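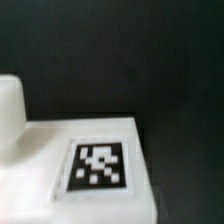 # White Things, Dark Corners

Welcome, and come on in! These are notes to go with the July hanging in the back hallway at Rultden, where we've put up pictures of the plainest objects we could find around our houses and workbenches. It began with Tyyne Kettunen, who was clearing a shelf one evening and noticed how nice a white plastic block can look when there's something nearly black behind it and the light falls mostly on the top. She asked the rest of us to go home and look at our own odds and ends the same way, and well, we did, and then we kept going long after she'd have been happy with one apiece.

We had two rules. The thing had to be white or close to it (cream was allowed after some back and forth), and it had to sit against something dark. No flowers, no labels, no pretty bowls of fruit. I've read through 30 picture cards to write this page up, and I could happily have gone on and on about each one, but I've been told to keep it to a line or two, so I'll try!

## The pictures and their cards

**Cover: block with a raised end.** Smooth, off-white plastic, with a rounded piece standing up like a little tower at the left and a soft gray shadow lying at its foot. My favorite part is the far edge of the flat top, where the light catches and makes a thin bright rim.

**Soap dish, upside down.** Cristóbal Painemal's, from his mother's bathroom. He turned it over to dry and liked the underside better, and I have to say I agree with him.

**Three dominoes, faces down.** From the Zanen set with the missing double four. They lean a little, and the shadows between them come out almost blue on paper.

**Egg cup.** Plain china, with a chip on the rim that Despina Krasniqi wanted turned to the back. We talked her out of it, and the chip is now what people walk up to.

**Lid from a storage tub.** It doesn't sound like much, I know. Stand well back from this one, by the coat hooks if you can, and it starts to look like a frozen pond.

**Drawer knob, unpainted side.** Nahuel Domínguez took it off a dresser he's been fixing up since spring. It has gone back on the dresser now, so please don't ask him for it (two people have).

**Folded napkin.** Cotton, ironed, then folded badly on purpose so the corners wouldn't line up. Hung low so the children can see it.

**Chess rook.** The top is worn smooth from so many hands. It hangs across from the block on the cover, and I like the two of them facing each other like that, one tower and another.

**Candle stub.** Nicanor Medina's, from the power cut last winter. The wax went a bit yellow in the print and we left it alone.

## If you'd like a print

Small prints are in the box by the door, and the card numbers are written on the back in pencil. For a larger one, leave your name and the card number with Despina and she'll send it along with the next batch to Ibarra, who do our paper. Card 31 is a blank, for anyone who'd like to bring in a white thing of their own. Leave your picture in the tray under the stairs and we'll find it a spot on the wall.

The hallway is open until six, and the light is best after four.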